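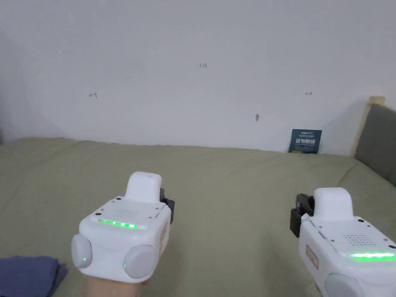
Stondinus Bedroom Set: beds and bed-making

README and data card, revised July
Kept by Eleni Bošković and Ilir Vasić

Hello, and thank you for reading this before opening the folders. Stondinus is a collection of pictures and short notes on one household job, the making of beds, together with the sheets, headboards and walls that go with it. We started it because we wanted to know how people really make a bed at home, and it grew a good deal larger than either of us had planned. There are now 3880 entries, taken in 36 bedrooms, and we hope that whoever comes to them will find them as absorbing as we have.

What is in an entry

Each entry is one picture and one note file with the same number. The picture shows a bed, or part of one, at some point during the job. The note gives the room, the stage, the colour of whatever covers the bed, and a line or two in ordinary words from whoever was in the room. Some of these lines are very short ("bottom sheet on, pillows still in the hall") and some wander off into opinions about fitted corners, and we have left them all alone.

Of the 3880 entries, 3040 have been read through by both of us. Another 600 have been read by one of us only, and the rest are waiting. The column called "checked" says which is which: 2, 1 or 0.

The stages

stripped – the mattress is bare, or has only its protector on
sheet – the bottom sheet is on, with nothing over it
pillows – pillows have been added, in their cases
top – a duvet, blanket or top sheet is on
finished – the person making the bed said it was finished

The last one caused us more bother than all the others together. Ilir would call a bed finished when you could get into it, and I (Eleni) would not, and for a while our notes disagreed so badly that we had to go back to the beginning. We now go by the word of the person making the bed, even when there is a pillow on the floor.

A close view often shows only a stretch of sheet, and you can't tell the stage from that. In those cases we use the note made in the room, and if there was no note the stage is "unknown". Please don't treat "unknown" as a mistake.

Colours

We keep to plain names: white, cream, grey, blue, olive, pink, brown, patterned. "Pale" or "dark" may go in front. Olive gave us trouble, as a pale olive-green sheet can pass for grey in the evening and for cream in strong morning light, and one and the same sheet went into the early notes under three different names. If you are sorting by colour, it is worth looking at olive, grey and cream together. Where we had the sheet itself to hand we went by daylight at the window.

Headboards

There is a column for these too, added at Ilir's insistence, and I have come round to it. The values are wooden, metal, upholstered, mixed and none. Mixed covers things like grey upholstery with a light wooden edge. "None" means the bed has no headboard at all, and "not seen" means it was out of view. A headboard that only just shows at one side still counts as seen, so don't expect to make out much of it every time.

Folders

rooms/ – one folder for each bedroom, named by number
notes/ – all the note files together, in plain text
brulter/ – the list of bedding, with sizes and fabrics where the label could still be read
fevari/ – our older notes, kept as they were, with the old stage names

Brulter is simply what we called the bedding list, and Fevari was the working name before we settled on Stondinus. Please use the notes in notes/ for anything new. The Fevari ones are there for people who began with them and would like to compare.

Things to be careful about

Most of the rooms have plain, pale walls, so if you are interested in wallpaper you will be disappointed. Single beds are few and bunk beds are missing altogether. Rooms 11 to 14 are all in the Grgić guest house, where the beds are made one particular way, with the top sheet folded back over the blanket, and they will pull your results in that direction if you let them. We suggest trying your work with and without them.

Fabrics are given only where we had a label or the owner's word. We did try guessing cotton from linen by eye, and gave it up – we were wrong too often.

Using the set

You are welcome to use it for study and teaching. Please name Stondinus and both of us, and don't try to work out whose bedroom is whose. If a household asks for its room to be taken out, we take it out and the number isn't used again, so a gap in the numbering is nothing to worry about.

Corrections are very welcome indeed. Send the entry number, the column and what you think it should say. Eleni looks after stages and colours, Ilir after headboards and the Brulter list, and we answer in the evenings, usually after supper.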